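Please Stop Pulling Shows the Night Before

Mar 9, 2026

I had two tickets to the Tirnon taping in Wuvdale, the one that was supposed to become Seo-ah Wang's first hour-long special, and I found out it was off from a stranger in a parking garage. She was walking back to her car and said, "You know they canceled it, right?" I did not know. I had driven 80 miles with a sandwich in my lap.

I'm over the sandwich. What I'm still chewing on is how streaming services handle this stuff, and I have opinions, so settle in.

First, the word "postponed." Tirnon's statement was two sentences long and used it twice. Has anyone ever seen a postponed comedy special come back? I've been going to tapings since college and I can think of one, and by the time it showed up the jokes were about an election everybody had stopped talking about. If you mean canceled, say canceled. We're grown-ups. We can take it, and we can make other plans for the evening.

Second, the money. A comic builds an hour over a year or two, mostly in rooms where half the crowd came for the nachos. Wang did 170 sets to get this one ready (she said so on her own podcast, sounding very tired and very proud). Then somebody moves a budget line and the hour just sits there. She can't easily sell it to anyone else, and she can't keep touring it forever either, with people in the back row posting clips. I know there's a contract and I'm sure she got paid something. But being paid to have your work put in a drawer is a weird kind of paid.

And yes, I've heard the other side. My friend Ebony Tomoana used to book talent for Tapsell, back when Tapsell still made its own shows, and she thinks I'm being a baby. Her line is that every network has always killed projects, that the audience for a taping is basically furniture, and that a free ticket is worth what you paid for it. She's right about the ticket! She may even be right about the furniture. But 200 people got dressed and found babysitters that night, and a text message at lunch would have cost Tirnon nothing.

Where I really disagree with her is on what it does to the shows that do get made. When a comic knows the plug can be pulled at any minute, the hour gets safer. You can hear it. There's a lot of material about airports now. There's a lot of material about how dogs are better than people – which, sure, but I've heard it. The specials I loved growing up had at least one long stretch where you weren't sure the person was going to get out of it alive, and I haven't felt that on Tirnon or Tramton in ages.

Tramton, by the way, is no better. Last May they quietly dropped almost 50 titles from their comedy page, including two I'd been telling everyone to watch. No list, no notice, just a gap where the row used to be. I now own a DVD player again, and my nephew thinks it's for toast.
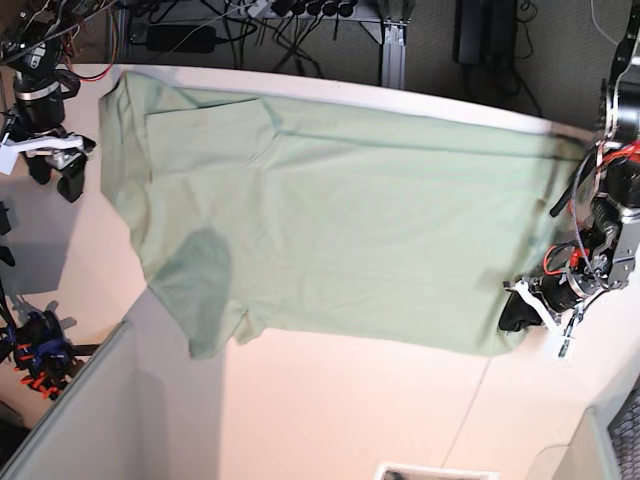
What I'd Like Instead

I don't need a lot. If a taping is off, tell the ticket holders the same hour you tell the press. If a finished special isn't going to run, give it back to the comic after a year and let them sell it out of the trunk of their car if they want to. And put a date on the word "postponed," or leave it out of the statement.

Ebony read a draft of this and said no company would ever agree to the second one. Probably not. I'd still like to see somebody ask for it out loud, preferably someone with a better lawyer than mine.

Meanwhile Wang is back at the small club by the Wuvdale bus station, doing new material, and I've got a ticket. I called ahead to check that it's still on.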